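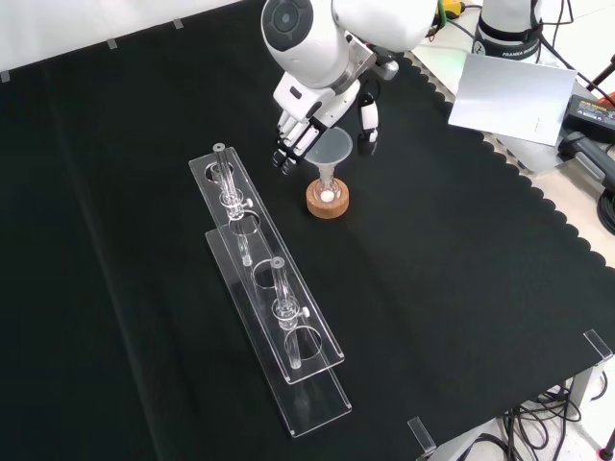 A robot hand above a plastic funnel. The funnel sits in a small glass vessel on a cork ring.

Robot rules! Who makes them and why they matter

Robots don't get bored. They don't get tired either. But they can't tell a glass tube from your thumb unless someone has planned for it. So – rules.

Lots of them. Some are laws. Some are standards, which are long documents where experts from different countries agree on the safe way to do a thing. And some are just good habits, written on a sheet of paper by the door.

Rule one: stay out of reach

Every robot arm has a reach. Stretch your own arm out and turn in a circle. Anything you could bump is inside your reach. Same for a robot, only it doesn't say sorry.

At the Skurura workshop in Drerstead there is a line of tape on the floor. When the arm is switched on, people stay behind the tape. Even grown ups. Even the boss, Mbali Cele. She got told off once in July for leaning over to grab a pencil!

Rule two: know where the stop button is

Big, red, easy to hit. Press it and the robot stops. You don't need to ask first and you won't be in trouble if you were wrong. Hậu Thân tests the button every Monday before anybody starts work, and writes it in the book. The book has 136 tests in it so far.

Rule three: go slow near glass

Glass breaks. Broken glass is sharp. Look at the picture again and find the two clear glass tubes standing in the racks. They have little white knobs on them, called stopcocks. A stopcock is a tap, really – turn it and liquid can go through or not.

For a job with glass, good practice is:
Start slowly. Speed up later, if at all.
Give things a proper stand, like a rack or a ring, so they dont roll about.
Practise without any nasty liquids first.
Safety glasses on, for everyone in the room.

Rule four: keep it tidy

Cables are the boring one. People trip on them. Hòa Lại has a rule that no cable goes across a place where feet go, and she checks by walking the path herself, up to 11 times a day. The table matters too. If there's a cloth on it, the cloth has to stay put, so clips are handy.

Rule five: write it down

What did the robot do? Who was there? Did anything go wrong? A near miss counts – that's when somthing nearly went wrong but didn't. Near misses are very useful. You get to fix the problem and no one is hurt.

Do robots know the rules?

No. Not like you do. A person has to turn each rule into something the machine can follow, such as a top speed or a place it must never go. Then another person checks it. Tín Chu writes, Ánh Vương checks, and on the next job they swap.

Try it at home

Pick a job, like pouring cereal. Write 5 safety rules for a robot doing it. Now give them to a friend and let them be the robot. Did they spill? Change a rule and have another go.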